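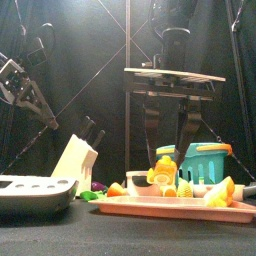
*Toy food on a pink tray.*

## About Bravstead

Bravstead sells kitchenware to people who have been burned by kitchenware. We're a small shop in Ballarat, started by Kekeli Nutsugah after the third non-stick pan in a row gave up its coating before winter.

We don't much trust product descriptions, including the ones suppliers send us. "Professional grade" has no agreed meaning that we've been able to find. "Lifetime guarantee" usually has a paragraph underneath it explaining whose lifetime. So everything we're thinking of stocking gets used in an ordinary kitchen for 60 days first, on an ordinary stove, by people who sometimes forget to soak things.

Most of it goes back. Last June we looked at 50 saucepans, graters and colanders and kept 2. One of those we've since dropped, as the handle rivets weren't up to it.

What's left is a short catalogue:

- Teten saucepans and stockpots
- Mansour knives and boards
- Stornon baking trays, in the grey finish only (we weren't convinced by the coloured ones)

We don't run countdown sales and we don't cross out prices that were never charged. Customer reviews go up as written, grumbles included. There are 2,039 of them at last look, and a fair few disagree with us about the Mansour bread knife. They may have a point.

Returns are accepted used, washed or otherwise, though we'd favour washed.

Page last updated January 8, 2020.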